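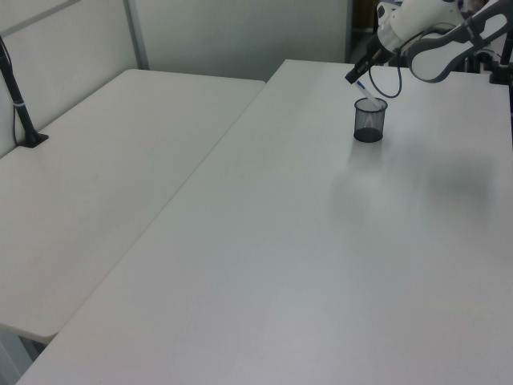 4. Where the Tables Meet: Placement, Angle and the Small Things Left Out

Journal > Volume 7 > Reading Rooms and Study Spaces > Article

Print this article | E-mail this article | 13 comments | Shared 80 times

Posted 1 December 2018

Natsumi Okabe

In the last section I dealt with chairs, and at greater length than I had planned, as several kind readers of the draft pointed out. I turn now to the tables themselves, and in particular to what happens at the place where one table comes up against another. Most of the writing on public reading rooms treats the table as a given. It is ordered, it is carried in, it is set down on the plan in a neat row, and from then on the talk is all of lighting and noise and opening hours. My own visits to the three rooms in this study, at Gustell, Tundley and Indo, have led me to think the row deserves more attention than that, and that a good deal of how people share a room is settled along the seams.

4.1 Square rows and rows that have drifted

All three rooms use plain rectangular tables. Gustell bought its tables new, from the Kobori catalog, and had them placed in pairs with their short ends touching. Tundley took over the furniture of a closed evening school, so that no pair is quite the same height. Indo has a mixture of the two, and the staff there move things about more freely than anywhere else I have worked, sometimes twice in a morning, if a class of children is expected and then fails to come.

On the plans, every pair is square. In the rooms, very few stay that way. A table gets nudged by a hip or a stroller, or pulled out a little by somebody hunting for an outlet, and it is seldom pushed back true. The kind of slight angle I have in mind can be seen in Figure 4, where two white tables stand side by side and the line of one does not follow the line of the other. It is a small thing to the eye, but I found again and again that readers had opinions about it.

Figure 4. Two rectangular white tables side by side at a slight angle, with a small black mesh pen cup standing on the right table.

I had expected those opinions to be complaints. Some were. One woman at Tundley, a retired bookkeeper who came in most mornings to work on her family letters, told me that a crooked pair made her feel she was sitting in a waiting room, and she would straighten it herself before taking off her coat. Far more often, though, readers described the angle as something they could use. A square pair, they said, was one long table, and a stranger at the far end was still a stranger at your table. A pair that had drifted was two tables. You could sit quite near someone and still feel that you had your own place, with your own edge, facing your own way (if only by a few degrees). A student at Gustell put it to me very simply: "When they're crooked I don't have to ask if the seat is taken."

I was so taken with that remark that I went back through all my notes from May to see who had asked and who had not. My record for the month holds 80 arrivals at pairs where one side was already in use. At the square pairs, asking first was the ordinary thing, either out loud or with the raised eyebrows and half-pointed finger that serve the same purpose in quiet rooms. At the drifted pairs most people just sat down. I would not want to lean too hard on this. I was one observer with one notebook, and I am sure I missed many a raised eyebrow while I was writing down the one before. Still, the pattern was there in each of the rooms, and the staff, when I described it to them, were not in the least surprised.

4.2 What gets left out

The second matter is the small objects that belong to the room and live on the tables: pen cups, scrap paper trays, little signs asking people not to eat. Planners tend to call these clutter. I have come to think of them more fondly. A pen cup set down on a bare table tells a newcomer that the table is meant for work and that the work may be theirs, which no sign on the door ever quite manages to say.

Gustell uses pen cups and nothing else. They are kept filled with short pencils from a box of 3000 that was bought some years ago and shows little sign of running out. Tundley had cups and gave them up after the pencils kept wandering off, and replaced them with a single jar at the front desk. Indo has trays, signs, cups and at one time a potted fern, all of which travel from table to table along with everything else.

What interested me was where on the table these things came to rest. When the Gustell staff set up in the morning, they put each cup in the middle of its table. By the afternoon it had usually moved, and it had moved in one of two directions. On the square pairs it tended to end up near the seam, in reach of both sides, as though the readers had agreed between them to share it. On the drifted pairs it stayed well onto one table or the other. People on the second table would then get up and bring a pencil from somewhere else in the room before they would lean across. I watched a man at Gustell walk the whole length of the room and back for a pencil when there was a full cup within easy reach of his left hand – across the gap, on the neighboring table. He did not look put out by it. I think it simply did not strike him as his cup.

Here the angle seems to cost something. If a drifted pair gives readers the comfort of their own edge, it also makes the things on the far side of that edge feel private. A room that wants its pencils shared had better put one cup on each table, or else push its tables square. I do not see a way around the choice, and the three rooms have each made it differently without ever, as far as I can learn, having talked about it.

4.3 Surface and wall

A shorter word on two related points. The first is color. Readers at Gustell, where the tops are white, often said their tables looked "clean" or "ready." The tables at Tundley are a dark brown, and people there spoke of them as warm, but they were also slower to notice things left behind. The lost property drawer at Tundley held 13 pairs of reading glasses on my last visit, nearly all of them in dark frames, and the head of the room told me with a sigh that most had been found by touch. On a pale matte top a dark object has no place to hide. It is easy to find, and I would add that it looks more deliberate, as if somebody had meant it to be there.

The second is the wall. Tables set with one side to a wall or partition drift less, as one would expect, but they also draw a different kind of reader. People who came to write by hand liked the wall side, and those who came to read liked to have the room in front of them. At Indo this caused a mild but steady trouble, with the writers arriving early and the readers late, so that the open seats in the afternoon were nearly always the wrong ones. Staff dealt with it by pulling two tables away from the wall after lunch. I asked how they had hit on the idea, and was told that it had begun with a dropped earring and a search under the tables, and that everyone had liked the room so well afterward that the tables were left where they stood.

4.4 Limits of these observations

I should say plainly where all this is thin. The three rooms are small, they serve towns of much the same size, and I visited them mostly in good weather, when the coats and umbrellas that take up so much table in winter were at home. I did not measure angles. I judged a pair to be square or drifted by looking at it from the door, and a second person standing at the same door might well have sorted a few of them the other way. My talks with readers were friendly and loosely run, and I let people wander, which gave me the bookkeeper's waiting room and the man's long walk for a pencil but makes for poor tables of results.

There is also the plain fact that a person sitting with a notebook at the end of a row is herself part of the row. At Tundley I was offered tea on 7 separate visits, and twice asked where the atlases were kept. I pointed people to the right shelf both times, and I have left those two arrivals out of the record for May. Section 5 takes up the question of lamps, which turned out to bear on the seams more than I had supposed when I began.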